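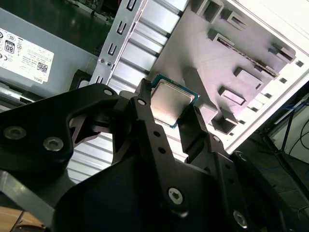 Bench automation at the refurb shop - what changed for you?

hexkey_dana
Posted Fri 18 September
We refurbish office desktops at Wondell, mostly Dell towers. In August they put a robot arm on the CPU station. It lifts the processor out of the open case and trays it. There were 9 of us on teardown and there are still 9, but the day is different. I used to do a whole machine start to finish. Now I open cases, pull the cooler, clean off the paste and slide it over. Anybody else been through this?

zorach_nights
Same at Zorach, a year ahead of you. My thumbs stopped hurting, so I'm for it. Handling 900 chips a week by the edges is no fun.

Ga-eun Tak
I'd watch the job titles. Ours went from "technician" to "station operator" and the next raise was smaller. Same people, same benches.

hexkey_dana
No title change so far. They did move the break. The arm gets its check at 10, so we all stop at 10 for 15 minutes. Before that you went when you finished a unit.

boardwalk77
I don't get the complaint. Pulling a CPU is the dullest part of the job and the easiest one to mess up. Let the arm have it.

Ga-eun Tak
Dull if you've done it for years. New hires learned the inside of a case by doing the whole thing. Ours now can't tell you why a board won't post. They've never seated a chip.

boardwalk77
That's a training problem. Put them on repair one day a week.

Ga-eun Tak
We asked. Repair is full.

Ha-neul Hwang
I'm a lead at Flurnis. We rotate everyone through 7 stations, including the one next to the arm - whoever is there clears the faults and logs them. Two people liked that enough to take it on full time. A couple of the older techs hate rotating and I can't say they're wrong.

hexkey_dana
Did the fault work come with more pay?

Ha-neul Hwang
Yes, but we had to ask twice. Get it in writing before you start clearing faults for free.

hexkey_dana
I've been doing that for three weeks already. Will bring it up Monday.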